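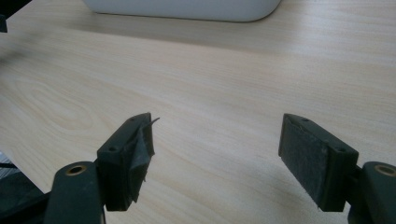 Kaj Hedegaard said at lunch we're teaching the arms to take our jobs, and then he asked for the mustard.

18 July 2026. Tired. Left pad peeling again, told Juhl, no answer. Wrists sore from the triggers. Used to pack at Naseck, now I show a machine how to pack. Same pay. Quieter tho.

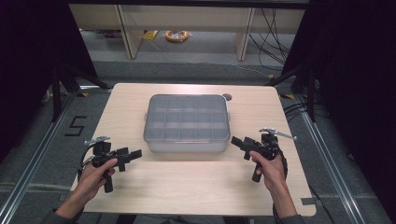 After lunch

Table 5. Trakeck wants 2779 runs by end of July, we have 2391. Two people moved to Pernness, not replaced.

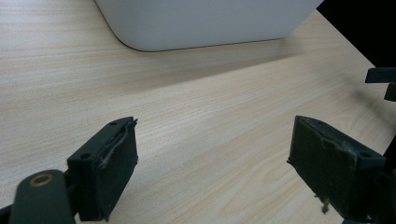
Didn't ask if I'm next. Will ask tomorow maybe. Need tape, call Mom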